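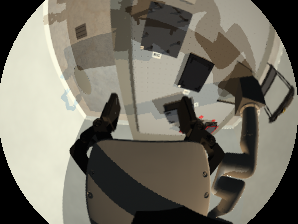 Notebook > Manipulation > Sim wrist view > March

Entry 19 - fisheye model in the simulated wrist camera

Started 09:40, with Valentin on the planner side and me on perception. Aim for the day: find out why the grasp pose estimator agrees with ground truth in the middle of the wrist view and drifts towards the rim.

Background, so I don't have to dig for it again. The Tundstead scene was built with a pinhole wrist camera and the fisheye was added later as a post-process: render wide, then remap. Athina replaced that in February with a direct per-ray model. Both are still in the tree, behind the same config key, and the default depends on which launch file is used. Gebhard's launch file gives the old one. Mine gives the new one.

First check was projection only, no estimator. Put a grid of markers on a sphere centred on the camera, projected them with the library function, rendered, detected, compared. Residuals with the new model are under a pixel out to the edge of the image circle. With the old remap they are fine in the centre and reach 11 pixels near the rim. So the renderer is not at fault when the new model is selected.

Second check was the mask. The estimator drops pixels belonging to the gripper and to anything outside the image circle. The black corners left and right were masked properly. The gripper mask was not. It is generated once at start-up with the fingers in the open position and then reused, and it was generated with the pinhole intrinsics. On the fisheye image it covers most of the housing but misses the outer side of both fingers. The arm links on the right were never in the mask at all, and in this pose they take up a good part of that side, joint housing included.

That explains some of the drift. The estimator was being handed finger and arm pixels as scene depth, and the plane fit leaned towards them.

Changes made:
- mask now rendered from the robot model each frame, with the same camera model as the colour image
- arm links added to the mask, not only the gripper
- dilation set to 5 pixels, in one place, instead of three different values in three files
- start-up now fails if mask and image report different camera models

Reran the standard set, 100 poses, same seed as before. Position error near the rim is down by roughly half. Centre poses unchanged, as expected. Mask rendering costs 3 ms per frame on the bench machine, which the control loop does not notice because perception runs in its own process.

What is left looks like a timing fault. Joint state and image are stamped separately, and the mask uses the latest joint state, not the one nearest the image stamp. With the arm still, no difference. With the wrist turning at normal speed the mask lags or leads by a visible amount at the fingertips. Hala has an interpolating buffer in the Frei branch that does what we need. Asked her whether it can be lifted out without the rest. She thinks yes, apart from the logging.

Valentin's side: the planner treats unmasked robot pixels as obstacles, so before the fix it was refusing approaches from the right. He had widened the collision margin tolerance to get round it. That is now reverted. Two of the refused approaches plan correctly, one still fails on a joint limit and is a genuine failure.

14:30. Texture note. The scanned room walls are blocky at this range and the feature matcher finds corners in the blocks. Harmless for depth, bad for anything using colour features. Aurelia wants to try a smoother material before we judge the matcher. Agreed, separate entry.

Open:
- port the interpolating buffer (me, after Hala has pushed)
- delete the old remap, fix Gebhard's launch file first
- repeat the 100 poses with the wrist moving
- check whether the depth output is along the ray or along the optical axis. The docs say axis, the code looks like ray. If it is ray, the earlier Tronudstead numbers need redoing - have not told anyone yet.

Stopped 17:15. Branch pushed, tests pass except the launch file one.

Recent entries
Entry 18 - Joint limits in the approach planner
Entry 17 - Per-ray camera model, first renders
Entry 16 - Seeds and repeatability
Entry 15 - Slow start-up on the bench machine

Fetavora simulation group - internal notebook - Back to top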